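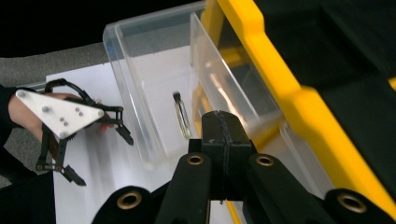

小城报纸的一个冬天:与《Strand》主编一席谈

去Trullstead那天下着小雨,火车晚点,我到《Strand》编辑部时已经过了约好的时间。主编一点不恼,先给我倒茶,又问我吃过饭没有,絮絮叨叨说了好一阵本地的天气,才慢慢讲到正题。

她在这家周报做了14年,眼下连她在内一共八个人,每期印2,000份。去年十二月,报纸登出Jilley公司承包Plalitz码头工程的调查,律师函没过几天就到了,要求交出提供账目的人的姓名。

“我那天晚上没睡好,这个不瞒你,”她说,“可是答应过人家的事,总不能因为来了一封信就不算数了吧。”

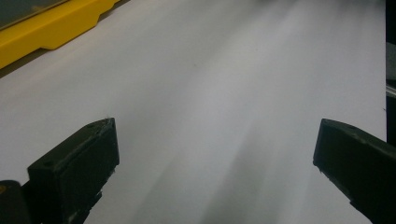

有读者写信来说,报纸这么小,何必跟大公司较劲,多登些集市和学校的消息,大家看着也高兴。她把这封信原样登在了第二版,自己还回了一封长信,说集市和学校的消息一条也不会少,码头的账也照样要查。

后来编辑部陆续收到47封来信,多数是支持的,也有骂的,有几封骂得挺难听。跑码头这条线的记者年纪很轻,有一阵子晚上总接到不出声的电话。主编让他把电话记下来,报了警,又排了班,晚上收工时大家结伴走。“他妈妈打电话给我,我跟她聊了很久,”她说,“我自己也是当妈的,那种心情我懂。”
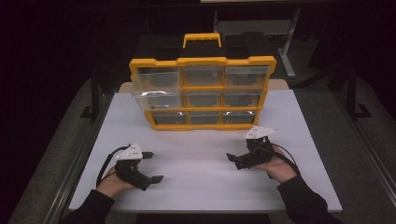 官司的事,她说得比较谨慎。2月28日要第一次开庭,律师嘱咐过她少谈细节,她便真的不谈,转而跟我讲起报社的老订户,讲谁家三代人都订,讲圣诞节前总有人送蛋糕上来,说着说着自己笑了。

我问她有没有想过把稿子撤下来。她想了一会儿,说想过,撤稿的通知都写了半页。“写到‘本报深表歉意’那里,就写不下去了。我们查得清清楚楚,歉什么意呢?”

临走时雨还没停,她非要借我一把伞,叫我寄回去就行,不着急。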